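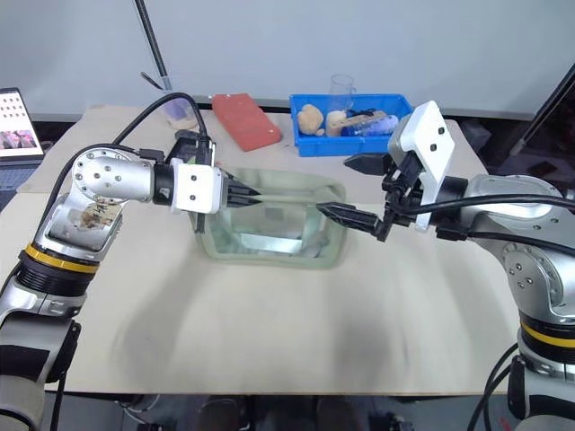 Ohne gemeinsame Zeitbasis könne man die Planung für zwei Arme gleich vergessen, hieß es bei Vorkano schon an der ersten Station. Der Satz ist mir vom Besuch am Donnerstag am meisten geblieben.

Wir waren eine kleine Gruppe und kamen mit dem Bus aus Pondeswood. Gezeigt wurde vor allem die Software. Der Planer heißt Zumisero und rechnet die Bahnen für beide Arme zusammen, damit sich die Greifer über einem Behälter nicht in den Weg kommen. Früher hat man dort jeden Arm einzeln geplant und einen davon warten lassen. Das war sicher, aber langsam.

Interessant fand ich die Zahlen an der Tafel: Von 87 Versuchen mit durchsichtigen Behältern waren 61 ohne Eingriff gelungen. Klares Plastik ist für die Tiefenkamera schwierig, die Kante verschwindet oft im Bild – man schätzt sie jetzt aus mehreren Aufnahmen.

Am Ende durften wir Fragen stellen. Meine war, was passiert, wenn ein Kabel in die Bahn kommt. Kabel sind im Kollisionsmodell noch nicht enthalten, man gibt nur einen festen Abstand ein. Den nächsten Termin gibt es im August, Anmeldung direkt bei Vorkano.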